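Went to see Bohdana Maksymiv's show at the Teltside gallery yesterday and I've been thinking about it all through breakfast, so bear with me, this may run to a few posts.

It's mostly prints, big soft woodcuts of the river towns she grew up in, and I thought I knew her work pretty well (I've had one of her little ferry prints over my desk for years!) but the new ones are so much quieter. She's let go of nearly all the outlines.

My favorite is called Skistton, After Rain. It's three blocks in three grays, and if you stand by the door it looks like a wall, and then you walk up and there's a whole street in it, with somebody's bicycle.

I got to talking with Cecilia Sulemana, who hung the show, and she told me there were 406 proofs to go through before they picked the final set. I would have loved to sit in on that, I really would.

My one grumble is the back room. Those prints are small and the lights are harsh, and I kept ducking around my own reflection in the glass. 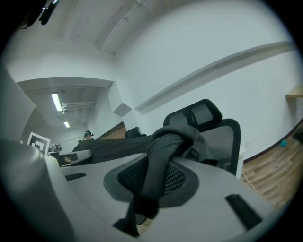
The front room makes up for it though, and there's a bench, which my knees were very glad of. I must have sat there a good half hour with the harbor series.

Anyway, it's up through the end of the month and it's free. Go in the morning if you can, the window light is lovely then, and say hi to Cecilia from me!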